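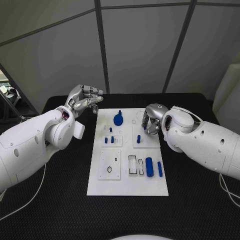
Accueil | Planches | Pièces | Téléchargements | Contact

# Planche d'assemblage Skulladside

Ce dépôt contient les plans et la notice de la planche Skulladside, un support blanc rectangulaire, plus haut que large, sur lequel on pose des pièces bleues et des plaques blanches. La planche se monte à plat sur une table. Prévoir un tapis texturé dessous : sur un plateau nu, elle glisse.

## Contenu

- `planche/` : le contour du support et les repères circulaires
- `pieces/` : les pions bleus, le disque cranté à bouton, les plaques
- `notice/` : l'ordre de pose, en français
- `anciens/` : les fichiers de la version Sadano, non maintenus

## Impression

Les fichiers sont fournis en deux formats, STL et STEP. La planche complète demande un peu plus de 16 heures d'impression. Remplissage à 90 % pour les pions, qui cassent à la base en dessous de cette valeur. Les plaques supportent un remplissage plus léger.

Ne pas poncer les pions avant de les avoir essayés. Le jeu a été repris dans la version Larnness et les pièces de l'ancienne série n'entrent plus.

## Pose

Commencer par le disque cranté, en haut de la planche, bouton vers le haut. Poser ensuite les plaques, puis les pions, toujours debout. Pour le démontage, tirer droit sans faire tourner.

## Problèmes connus

- Les repères circulaires sortent peu marqués avec un filament blanc mat.
- La pièce 49 est en double dans l'archive Moussa. Garder celle du dossier `pieces/`.
- La notice ne traite pas encore du rangement.

## Licence

Réutilisation et modification libres, avec mention du nom de la planche.

Contact | © Skulladside | Haut de page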